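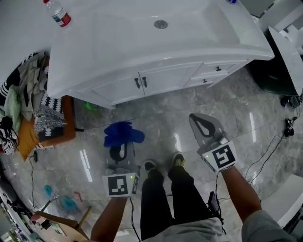
Washstand units and textiles under review at Selanach fit-out hall

Work on the interior fittings programme at Selanach has moved to the washstand bay, where a white vanity unit is being assessed alongside household textiles. The programme covers storage, surface cleaning and the folding and sorting of clothes and cloths. It is managed by Buthelezi, the firm responsible for the layout of the hall.

The vanity has a broad white basin top with a round metal drain. Storage at the front is split between two cabinet doors in the middle, fitted with two dark vertical handles set side by side, and two small drawers stacked to the right, each with a small dark knob. The position of the handles is one of the points under review. Mbali Mabuza, who prepared the assessment schedule, said that handles placed next to each other let a user open both doors from one standing position, but leave limited clearance for the knuckles when only one door is wanted.

"We record reach, grip and the return of the door to the closed position," she said. "The drawers are recorded separately, as a knob behaves differently from a bar handle under a side load."

The schedule for the bay lists 1232 separate handling tasks. Of these, 1000 concern textiles and the remainder concern doors, drawers and the basin top. Textile tasks include picking up a single cloth, moving it from one surface to another, folding it in half and placing it on a pile. Mixed piles are preferred to uniform ones – garments, blankets and cloths of different weights are placed together so that each item has to be separated before it is folded.

Knitted items are treated as a separate group. According to the schedule, ribbed knits stretch along one axis more than the other, and a fold made across the ribs tends to open again unless the cloth is pressed flat. Woven cloths of the same size keep a crease more readily and take up less depth on a shelf.

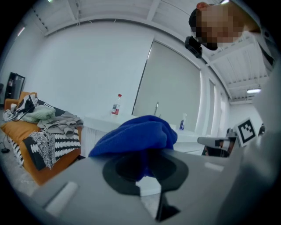 Blue ribbed knit cloth at the Selanach hall, with the white counter and window behind.

Flooring in the bay is glossy grey tile with a marble pattern. Kagiso Nel, technical lead at Buthelezi, said the finish had been chosen for ease of cleaning, although its reflections can make small items harder to find at floor level. A matt alternative from Fledov is being considered for the next bay and samples have been requested.

Window coverings are outside the scope of the current work. The grey roller blind will stay in place until the lighting levels for the hall have been agreed, and no change to the ceiling lights is planned.

Gelletti, which supplies hinges and drawer runners to the programme, will receive the door and drawer results first. Its comments are expected in September. The textile results will follow in a second report, with separate tables for knitted and woven items and a short note on shelf depth.

Requests for the assessment schedule should be sent to the Buthelezi office at Selanach, marked for the attention of Mbali Mabuza.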